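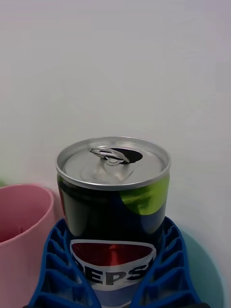

25th December
By the blog author
2 min read

I've had a few emails asking if I ever looked into Saxena, the dividend newsletter. I signed up in March, so I have had enough issues to say something useful.

It comes out twice a month and costs $22 an issue. Each one covers a single stock, usually a mid-size company that pays a dividend. The write-ups are short. Most of what's in them you can find in the annual report if you have an evening free.

I put $1,000 into the first two picks, Oltex and Lamow, split evenly. Oltex is up 12 percent with the dividend included. Lamow is down a little and cut its payout over the summer. The newsletter didn't mention the cut until two issues later, and then only in a footnote. That bothered me more than the loss.

The sales page says you can "replace your paycheck." On my $1,000, the dividends haven't covered one month of the subscription. You would need a much bigger account for the fee to make sense, and the page doesn't say so.

Canceling was easy. I sent one email and got a refund for the issue I hadn't received yet.

I still own both stocks. I'll probably sell Lamow after New Year's and leave Oltex alone. Next I'm going to look at the Dekitz screening tool, which has a free version.

12 comments
2 shares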